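Old Desktops, Opened Up: Pictures from the Piltgate Repair Room

Welcome to the November page! Here's a desktop computer on its side with the panel off, and I've rambled on underneath it in my usual way.

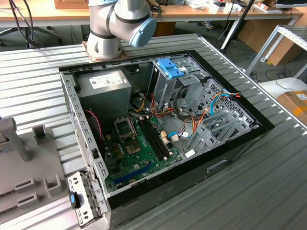
Is an old desktop still worth fixing up?

For most everyday jobs, it is, as long as the parts are cheap and you enjoy the work. A machine that's used for letters, email, recipes and a bit of card-playing doesn't need much muscle, and a secondhand processor and a couple of memory sticks often cost less than a family dinner out. If you edit video or play the newest games, put your money toward something newer and let the old one go to a cousin.

A black case with a gray steel chassis, and the processor socket standing open with no chip in it. I have a soft spot for a board at this stage. You can see where everything is meant to go, and it all still feels possible! The two long black memory slots to the right of the socket are empty as well, and so is the blue expansion slot that stretches across the lower part of the board.

Now, a few words on each of the main stops inside a case like this one, for those of you who wrote in after the last page (thank you, I read every message, even when it takes me until the following Wednesday to answer).

The processor socket

The metal lid on the socket is standing up at an angle, and that's how you want it before a chip goes anywhere near. Inside the square are the contact pins, and they are as fine as anything you'll meet on a workbench. Please don't touch them, and please don't blow on them either, however tempting it is when you spot a speck of dust. Hold the new chip by its edges, match up the corner mark, and set it straight down with no sliding. If it doesn't settle flat, lift it off and look again. I once spent an entire evening bending a single pin back with a sewing needle and a magnifying glass, and I wouldn't wish it on anyone.

The memory slots

Memory is the friendliest upgrade there is, and I always start newcomers on it. Open the clips, line the notch in the stick up with the bump in the slot, and press evenly at both ends until it clicks. It takes more of a push than people expect the first time. My neighbor was convinced she'd snapped the board in two, and she'd only seated the thing properly. Do check which kind of memory your board takes before you buy, and bring the old stick to the shop with you if you still have it.

The power supply

You'll find it in the corner, a gray box with a white label on top. Those labels are worth a minute of anyone's time. You're looking for the wattage and for the voltage that suits your wall socket, and it's a good idea to copy the lot into a notebook before the case goes back under a desk where you'd need a flashlight and good knees to read it. Leave the box itself shut, always. If a power supply has failed, swap it whole and take the old one to recycling.

The wires

Orange, yellow, red and black, looping down from the drive cage toward the board, and there's a twisted red and black pair by the power supply too. I know a lot of people find this the most alarming part of the inside of a computer, and I did too, but the colors do help once you get used to them. In the usual desktop arrangement yellow carries 12 volts, red carries five, orange carries 3.3 and black is ground. Take a picture with your phone before you unplug anything, and then another from the opposite side. I've been saved by that second picture more often than I care to admit.

The drive cage and the bays

I do like a bright blue tab! The one on top of the drive cage is a release tab, so there's a good chance of getting by without hunting for a tiny screw that has rolled under the radiator. Further along are the perforated steel bays. All those little holes let air move through, and they also collect fluff like nothing else in the house. A soft, clean paintbrush gets most of it out, with short puffs of canned air for the rest. Do that part outdoors if the weather lets you.

The work surface

The case is lying on a big slatted metal table, gray aluminum with ribs running along it. Any sturdy table will do at home. Mine is the kitchen table, with an old cutting mat on it and a muffin tin for the screws, one cup for each kind. Carpet is the one thing I'd steer you away from, and wool socks with it, on account of the static. Unplug the machine, touch bare metal on the case before you start, and touch it again whenever you come back from refilling your coffee (in my case that's often).

A little housekeeping before I let you go. The Piltgate repair room has 38 members now, and our shared shelf of spares has grown to 415 labeled parts, thanks in large part to the clear-out at the old Vuorinen office. Memory sticks are in the shallow drawers, cables are in the tall bin, and the processors are in their own padded boxes by the window. If you borrow the Bustov screwdriver set, put the smallest bit back in its slot, please, because we've bought that bit three times.

Several of you asked about the Flukell cleaning wipes I mentioned last time. I still like them for taking old thermal paste off a chip, though a lint-free cloth with a drop of rubbing alcohol does the same job for less. Put on a fresh dab of paste about the size of a small pea, and let the cooler spread it for you.

If you have a machine at home that you'd like help with, bring it in on a Wednesday evening, with its power cord and whatever discs or papers came with it. Laptops are welcome too, and I'm hoping to show you the inside of one on the next page if I can settle on which.

Hertta Partanen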